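Dressing for an Early Start in the Cold

Getting dressed for cold, dark mornings goes faster if you work from the skin out and leave the head for last. Allow six minutes once everything is laid out.

1. Lay the clothes out the night before, in the order you will put them on. Socks and base layer go on top.

2. Put on the base layer and tuck it in all the way around. A loose hem lets cold air up your back.

3. Add a sweater or fleece. If you expect to walk more than 60 minutes, choose a thinner one – you will warm up by the second mile.

4. Put on the coat and close it up to the chin. Turn your head both ways. If the collar pulls, open it slightly.

5. Pull the cap or hood down over the forehead and check that you can still see to both sides.

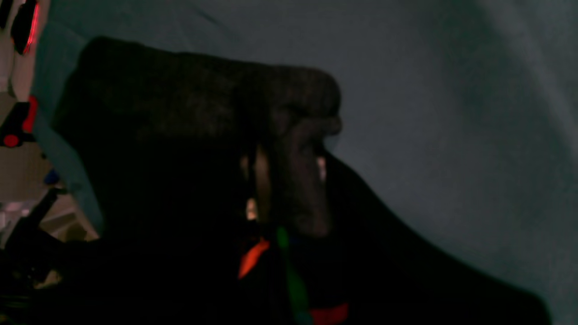
Head covered, face left clear, dark outer layer with small areas of orange, green and red.

Dark clothing is hard to see before sunrise, and a little color does not make up for that. Clip a light to the front of the coat and wear a reflective band on each arm if you will be near traffic.

Gloves go on after the door is locked. Keep a spare pair in the left pocket from the first frost until May.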